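Teaching by Hand at the Simdale Workshop

On the second floor of the Simdale building, the working day begins with an operator taking hold of a pair of handles. Each movement of the operator's wrists is passed to a robot arm at the next bench, and each movement of the arm is recorded. The program, known as Vitunar, was established in October to study how machines may learn ordinary handling tasks from people who have no training in programming.

Rukhsana Bhutto directs the work. Under her supervision, 32 operators have contributed demonstrations, among them retired machinists, students and a former pastry cook. A session lasts 30 minutes, after which the operator must rest. "Fatigue enters the data very quickly," Ms. Bhutto explains. "A tired person closes the fingers too early, and the robot will learn to do the same."

The current series concerns small objects kept in shallow boxes. The operator lowers the gripper between the cardboard walls, a movement that leaves little room for error at the sides. To date, 789 demonstrations of the series have been accepted into the archive.
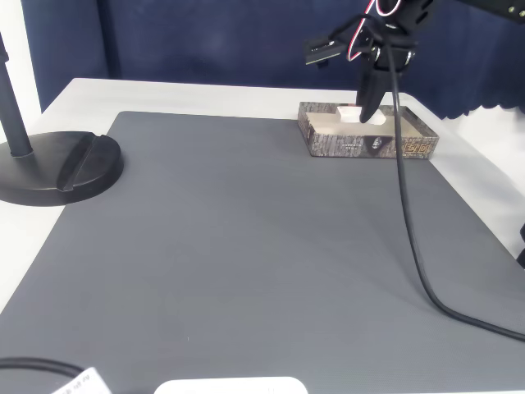

Why does the operator guide the robot instead of writing out its movements in advance?

A written sequence suits a task in which every object is always in the same place. When positions vary, a collection of human demonstrations shows the robot many ways of reaching the same result, including the small corrections that people make without noticing them.

Pascal Pons, who reviews the recordings, discards any in which the operator hesitates for long above the object. Short hesitations are kept. His colleague Inès Leclerc has argued for a more generous rule, and the two methods will be compared over the winter.

Simdale will open the workshop to visiting teachers on 02/12/2025. Places are limited, and requests should be addressed to Josiane Ferrand at the program office.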